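Gritus Family and School Office Guide
Section 5: Setting up an overseas transcript file

Print | E-mail this page

Updated 10/8/20

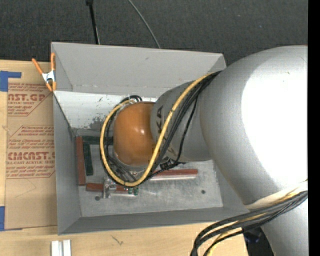 Bereket Jemal wrote to us that he had the whole transcript file built, every course typed in and every grade matched, before he found out that the school year had been set to the wrong calendar, and could we please put that part first. We have, Bereket, and thank you. It is now step 2, and we hope it saves the next person an evening.

This section walks you through making a transcript file for a student who is joining your school from another country. You can do it from a family account or from a school office account, and the screens are very nearly the same in both. Set aside a quiet hour if you can. You are welcome to stop in the middle and come back, and the file will wait for you in Drafts for 100 days.

Before you begin

Have these close at hand:

- the student's most recent report card, plus one for each earlier year you want counted
- the official translation, if the originals aren't in English
- the grading key from the old school (often printed on the back of the report card, in very small type)
- the student's Gritus number, which has 13 characters and starts with a letter

Note: If you can't find a grading key anywhere, go ahead and start without it. You can add it later, at step 7, and the old school's office will usually send one if you write and ask nicely.

Creating the file

1. Sign in and choose Students from the menu on the left. Click the student's name, then click Records, then New Overseas File. Families with more than one child at the school should look twice at the name in the top corner. It's an easy slip to make, and the fix is a phone call.

2. Choose the school calendar. You'll see three choices: Fall Start, Spring Start and January Start. Pick the one that the OLD school used, even though your new school runs on another. Gritus does the lining up for you once the grades are in.

CAUTION: The calendar can't be changed after you have saved your first course. If you notice a mistake later on, delete the draft and begin again. Uploaded scans are kept in your Documents folder, so at least you won't have to scan everything twice.

3. Type the name of the old school just as it appears on the report card. If the school goes by two names, or has a name in another alphabet, put the second one in the box marked Also Known As. Under Country, choose the country where the school is located – not the country whose program it follows. A student who attended a British-style school in Thailand should have Thailand here, and the program goes in the next box down.

4. Upload your scans. Each year should be its own file, with the original first and the translation behind it. PDF is best. Photos taken with a phone are fine too, provided that the stamp and the signature can be read when you zoom in.

5. Enter the courses, one line for each. Use the course title from the translation and please don't swap in the American title you think it matches. "Mathematics, Second Level" should stay "Mathematics, Second Level," even if you're quite sure it was algebra. The counselor makes that match in step 9, and the original wording is a big help.

Note: Courses such as religion, civics, homeroom and morning exercise belong in the file as well if they carried a grade. Families often leave them out to be modest or tidy. Do put them in, as some of them count toward elective credit.

6. Enter the grades exactly as printed. If the report card says 7, type 7. If it says "Very Good," type Very Good. Leave the Converted Grade column alone and let it fill itself.

CAUTION: Commas and periods matter here. Many schools write eight and a half as 8,5 and Gritus will accept that, but only when Decimal Comma is switched on at the top of the page. With the switch off, 8,5 is read as two separate grades and the line turns yellow.

7. Attach the grading key. Click Add Key and choose the country from the list. If the standard key for that country looks the same as the one on your report card, click Use This Key and you're done. If it looks different, click My School's Key Is Different and upload a scan. Ekkachai Bunnag, who looks after the key library, reads every one that comes in and is always glad to get a new one.

8. Check the summary page. It shows each year side by side, with total hours at the bottom. Yellow lines need another look, and gray lines are only waiting for the counselor. You may send the file with gray lines in it, but not with yellow ones.

9. Click Send to Counselor. You'll get an e-mail with Form 914 attached. Print it, have a parent or guardian sign it, and return it to the school office on paper or as a scan. The counselor will begin matching courses once the signed form has arrived, so if things seem to have gone quiet, the form is the first thing to ask about.

After you send it

Most files come back with a question or two. Please don't let that worry you! A question might be as simple as how many class periods there were in a week, or whether "Nature Study" had any lab work. Answer in the message box under the course itself so that the reply stays with the line it belongs to.

When matching is finished, the student's Records page will show two tabs, Original and Matched. The Original tab stays just as you entered it. The Matched tab is what your school will use for class placement and, later on, for graduation credit. If something on it looks wrong to you, click Ask for Review and say what you think the match should be. Attaching a syllabus or even the table of contents from the textbook can be a real help, especially in the sciences.

Note for school offices: Students who arrive in November or later will have a partial year. Make a separate line for each unfinished course and mark it In Progress. Enter the hours completed so far and leave the grade blank. Don't guess at a final grade, even when the old school's teacher has written a kind note suggesting one. Upload the note with the scans, where the counselor can read it.

Related items

Section 4: Adding a guardian who lives abroad
Section 6: Language placement and home language survey
Section 7: Vaccination records from another country
Reading the grading key library
Form 914 in other languages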